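19 Jul 2019
by the Hestside robot club's slowest typist

Home late again and my feet hurt, but I want to get this down before I forget it all. Summer club ran until almost seven because none of us wanted to stop! We're on the picking part of the project now, so Lotska (our arm, she got her name back in November and it stuck) has to grab small parts and drop them in the right bin. Blocks were easy. Blocks were so easy we got cocky.

So today we moved on to the solenoid, the little silver push-pull one with the two thin wires and the white plug on the end. I said we should grab it by the metal body, since it's boxy and has nice flat sides. The other half of the table wanted to go for the plug. We argued about it through an entire bag of pretzels.
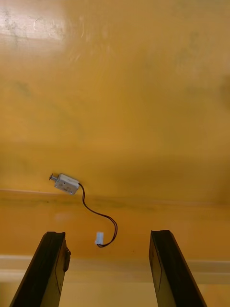
The wires are what make it hard. They never lie the same way twice, so wherever you put the thing down you get a new curve, and the plug ends up someplace you didn't plan on. My code looks for one shape in one spot (yes, I know, I wrote it in the spring and I was proud of it). I had the gripper closing at 600, then bumped it up to 1000, and I still can't tell if the number matters or if I'm just fiddling. I wrote both down in the notebook anyway, with a big question mark.

We also fought with the shine on that orange surface. I want to try a sheet of dull paper on Monday, and somebody promised to bring one, so we'll see.

We have about 1092 pictures saved for the Vaher meet, and I'm supposed to sort the solenoid ones this weekend. Ugh. I'll do it in bed with the fan on. Also I left my lunch box at the club again, with half a tuna sandwich in it, and the room is locked until Monday.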